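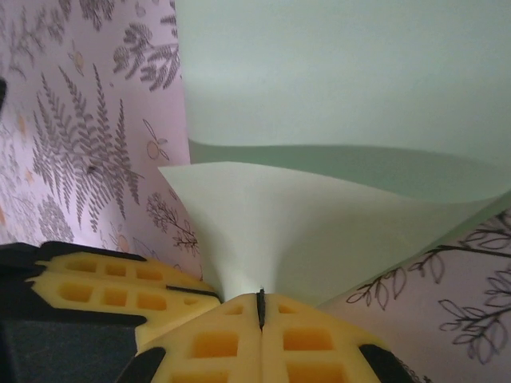
Endano Shows Paper Handling Cell at Torres Open Day

TORRES, July 4, 2021. Endano opened its Torres workshop to visitors for a working demonstration of the Ronderow cell, a single-arm station that picks up loose sheets of paper and moves them to a packing tray. Some 300 people from the print, stationery and gift wrap trades signed up for the open day.

The demonstration ran in 11 sessions. In each one, the arm worked over a table set with plain white paper, pale green sheets and pink sheets printed with ferns and flowering branches. Sheets were laid down by hand between runs, with no fixed order and no alignment marks.

Loose paper is hard for standard grippers. Suction cups can pull through thin stock or lift more than one sheet, and hard jaws leave creases. The Ronderow gripper uses yellow finger pads with rows of recessed rectangular pockets, held in black structural parts. The pads close on a narrow fold of the sheet and leave the rest of it free to curl. A small camera mounted at the gripper gives a close view of the pinch point during each pick.

"We asked visitors to put the paper down any way they liked," said Belmiro Moreira, head of applications at Endano. "Flat sheets are the slow case. The fingers need an edge or a ripple to close on, and on a flat sheet the arm has to push one up first. We are still working on that step."

Control software for the cell was written with Nullow, which also supplied the logging tools shown on the day. The software records finger position and motor current for each pick. Operators can replay a pick and change the closing force without stopping the cell.

Visitors were able to handle spare finger pads at a side bench and to bring their own stock for testing. Coated card and tissue were accepted. Sheets with wet ink or adhesive backing were not. Test results will be sent to the companies that left samples.

Endano plans a second open day in November, with 2 cells running side by side. Companies that wish to submit stock for that event should contact the Torres workshop and include sheet size, paper weight and finish.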